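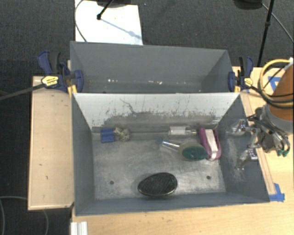 ## Crazing on the Seris white: a thread

**1/** Posting my notes on the crazing problem with the Seris white, as several people at Veten have asked for them. Clay is Nerasby smooth stoneware, no grog. Firing is cone 6 electric, oxidation. All of this applies to that clay and that glaze. Change either one and you start over.

**2/** Crazing is a fit problem. On cooling, the glaze shrinks more than the clay under it, ends up in tension, and cracks. The opposite case is shivering, where the glaze is under too much compression and flakes off at rims and handles. Shivering is worse on anything that touches food.

**3/** The first batch was 29 mugs. They came out of the kiln looking clean. Crazing was visible on most of them by the end of the first week, finest at the foot and coarser near the handle join. Delayed crazing is still crazing.

**4/** To see it early, rub India ink or strong food coloring over the surface, leave it a few minutes, then wipe. A jeweler's loupe helps under a white. Clear glazes show it under a desk lamp if you tilt the pot.

**5/** Things I ruled out first:

- Underfiring. Witness cones on all three shelves were at a proper cone 6 bend.
- Bisque too low. Same results with cone 06 and cone 04 bisque.
- Opening the kiln hot. I don't.

**6/** Thickness was next. Marietjie Mokgethi dipped tiles for me at one, two and three seconds. The three-second tiles crazed the most, the one-second tiles the least, but even the thin ones had lines after the hot/cold test. Thin application delays the problem on this clay. It doesn't fix it.

**7/** Hot/cold test, the way I run it: pot in the freezer overnight, then into the sink, then boiling water poured inside. Wait until it is cool enough to handle, dry it, ink it, look. Then the reverse: boiling water for a few minutes, straight into ice water. Wear gloves and eye protection. Pots do split.

**8/** On to the recipe. The Seris white is high in sodium feldspar. Sodium and potassium have high thermal expansion. Silica, boron, magnesium and lithium bring it down. So the choices are to add silica, or to swap part of the feldspar for something with less sodium in it.

**9/** Silica line blend. Base recipe totals 100, with silica added on top in steps of three. Each step mixed dry, sieved twice at 80 mesh, brought to the same specific gravity. If you skip the gravity check you are testing thickness again without meaning to.

**10/** Results:

- Plus 3: crazed, wider spacing
- Plus 6: crazed after the hot/cold test only
- Plus 9: no lines in either direction, surface slightly stiffer
- Plus 12: no lines, pinholes, poor melt near the foot

**11/** Plus 9 is usable but I didn't like the surface. It loses some gloss and breaks less over texture. Also the opacifier reads a bit cooler. On a plain mug this may not bother you. On carved work it does.

**12/** Second route: a magnesium frit replacing part of the feldspar. I ran replacements of 5, 10 and 15 by weight, and topped up kaolin to keep the alumina where it was. Kgomotso Lekota checked my arithmetic on the unity formula and found one mistake -- I had entered the kaolin as calcined. Corrected before mixing.

**13/** The 10 replacement passed the ink test and the hot/cold test. Gloss is back. It runs slightly more, so leave a wider bare band at the foot. The 15 also passed but ran onto the shelf. Kiln wash did its job.

**14/** Then shivering, as you can overshoot. I put the 10 replacement on thin-walled tiles with a sharp edge and froze them. Tapped the edges with a wooden spoon over black paper. No flakes. Ran a fingernail along the rim, no lifting.

**15/** Lwazi Ngcobo asked whether slow cooling would have done the same without touching the recipe. I tried it with the original glaze in the Riis kiln, with a controlled cool to 1400 F. Crazing took longer to appear and still appeared. The surface also went satin, and I didn't want satin.

**16/** On food safety, because it always comes up: I don't sell crazed functional ware. The body is tight enough that it probably won't weep, but "probably" is a poor thing to put on a care card. My crazed mugs are pen holders now, or they went to the hammer.

**17/** Absorption on the Nerasby, since the number on the bag is only a starting point. Weigh an unglazed fired tile dry, boil it in water for a few hours, let it soak overnight, pat dry, weigh again. Do this with every new pallet. A body that absorbs more than it used to can take on moisture, swell, and craze a glaze that fit last year.

**18/** Correction to post 10: the plus 6 tiles also had two faint lines at the foot before the hot/cold test. Flor Giraldo spotted them under the loupe. I'm calling plus 6 a fail either way.

**19/** Cost. The frit version is more expensive per bucket than the silica version. For a bucket of 3,000 grams dry I can live with it. If you are filling a large trash can for a teaching studio, look at plus 9 again.

**20/** Joelle Hourani has the frit version on her own plates now, same clay, cone 6 with a ten-minute hold. She reports pinholes on the flat areas. I fire with no hold and don't have them, but I also don't make plates. She is going to try a drop-and-hold next.

**21/** Still open: whether it stays uncrazed over a year in a dishwasher. The test mugs went into daily use in January, top rack, ordinary detergent. Inked again on 7th August. No lines so far. Next check is when the handles on the new batch are done and I have the ink out anyway.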